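What Is a Device Driver?

Print this page | E-mail this page

A computer is made of many parts. Some are inside the case, such as the memory and the graphics card. Others plug in from outside, such as a mouse, a keyboard or a printer. The main program that runs the computer is called the operating system. It has to send orders to all of these parts, and it has a problem: the parts do not all understand the same orders.

A device driver is a small program that solves this problem. It sits between the operating system and one part of the computer. The operating system gives the driver a general order, and the driver changes it into the exact signals that part needs.

How a driver works

Suppose you press Print. The operating system says, "Print this page." It says this in the same way for every printer. A Brusen printer may need the page sent as rows of dots, starting at the top. A Lockyer printer may need the letters first and the pictures second. Each printer has its own driver, and each driver knows the right method.

Messages travel the other way too. If the paper runs out, the printer sends back a code number. On one Brusen printer the code for "no paper" is 55. The number means nothing to the operating system. The driver looks it up and passes on a message that can be shown on the screen.

Where drivers come from

Most drivers are written by the company that makes the part. Many common ones are already included when an operating system is installed. The Ponmont operating system, for instance, comes with 3,930 drivers. Most computers use only a small share of them. The rest stay in storage until a matching part is plugged in.

When you plug in a new part, this is what happens:

The part sends its ID, a short code that gives its maker and model.
The operating system looks for a driver with the same ID.
If it finds one, it loads the driver into memory.
If it does not find one, it may search the internet or ask you for help.

Why drivers need updates

A driver is written for a certain version of an operating system. When a new version comes out, some orders may change, and an old driver may stop working. Prarkent tested 1,702 of its older drivers with a new version of Ponmont last August. Of these, 227 had to be rewritten.

Drivers can also contain mistakes, called bugs. A bug in a driver can be serious – many drivers work very close to the center of the operating system, and one that fails may stop the whole computer. Ask an adult before you install a driver, and get it only from the maker of the part or through the system's own update tool.

Drivers for machines that move

Motors need drivers as well. A program might give the order "close the gripper." The driver turns this into signals that set how far the motor turns and how fast.
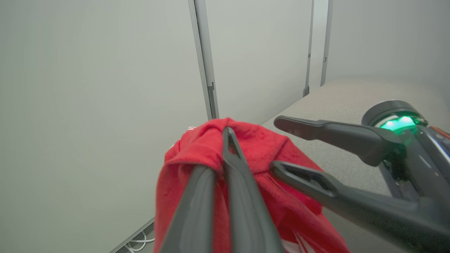
A red towel between two gray robot gripper fingers.

Sensors work in the other direction. A sensor sends numbers to its driver, and the driver changes them into units a program can use, such as inches or degrees.

Words to know

Operating system: the main program that runs a computer.
Hardware: the parts of a computer you can touch.
Bug: a mistake in a program.
Load: to copy a program into memory so that it can run.

Print this page | E-mail this page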